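Sorting out the workshop: bins, boxes and what goes in them

Most workshops and garages fill up the same way. Things come in, get put down on the nearest flat surface and stay there until the surface is needed. A few large open containers will deal with most of it, provided they are the right size and you are strict about what goes into each.

Choosing a size

Measure the shelf or the patch of floor before you buy anything. A bin 36 cm deep fits most ordinary garage shelving and leaves enough of a lip to grip. Anything much deeper tends to swallow small items, and you end up tipping the whole lot out to find a hose connector.

For use on a bench, go shallower. You want to see the bottom without leaning over. For the floor, a tall bin is fine as long as it holds bulky, light things such as dust sheets, packing foam or offcuts of pipe lagging.

Check the inside measurements as well as the outside. Bins with sloping sides lose a good deal of room at the base, and a drill case that fits at the top may not go all the way down.

Open or lidded

Lids keep the dust off and let you stack. They also get things piled on top of them, and after that the box is not opened for a year. I use open bins for anything I reach for every week and lidded boxes for seasonal things: garden netting, Christmas lights, the paddling pool.

Stand open bins one behind the other if the bench is deep enough. Put the things you use most in the front one and the spares behind. Two bins of the same make sit square against each other and waste less room than a mixed pair. 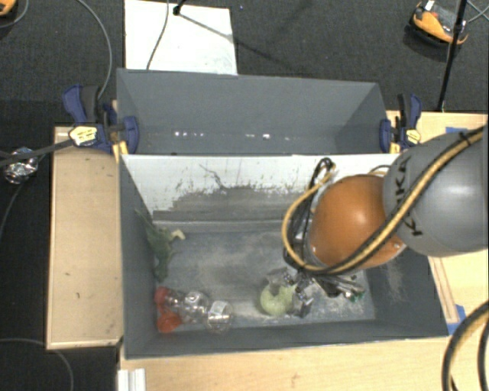
Large grey open-topped bins, one behind the other.

What goes where

Sort by job, and leave size out of it. A decorating bin has brushes, filler, tape, scrapers and sandpaper in it, even though they are all different shapes. A plumbing bin has washers, PTFE tape, the pipe cutter and an old towel. When a tap starts dripping at 7 a.m. you carry one bin indoors and start work.

Small loose parts still need their own containers inside the bin. Jam jars break if the bin is dropped, so use takeaway tubs or the screw-top pots that vitamins come in. Write on the side of the tub - lids get swapped.

Never keep these in an open bin:
Blades without a guard
Oily rags (lay them out flat outdoors to dry first)
Opened tins of solvent or wood stain
Loose batteries mixed in with screws or wire wool

Labels

Masking tape and a marker pen will do. It peels off cleanly for a few months, then goes brittle, so renew it when you have a clear-out. For something longer lasting, tie a luggage tag through the handle. Put the label on the short end if the bins slide in lengthways.

Cleaning a plastic bin

Brush out the dry dirt first. Wash with warm water and washing-up liquid, using an old dish brush for the corners. Dried emulsion usually lifts after an hour's soak. For grease, rub in a little neat washing-up liquid with a dry cloth before any water goes in. Dry the bin upside down, propped on a stick to let the air in.

Sawdust and metal filings should be swept out into a bag. Don't rinse them down the sink.

Lifting

A large bin full of tins or fixings is heavier than it looks, and the rim will start to bend before the base gives way. Half fill it. If it has to live on the floor, screw four castors to a square of board and stand it on that.

Tetteh Agbeko wrote in after the August page to suggest a strip of old carpet under bench bins to stop them sliding. I have tried it and it works well, though it needs shaking out now and then.

Next page: storing leftover paint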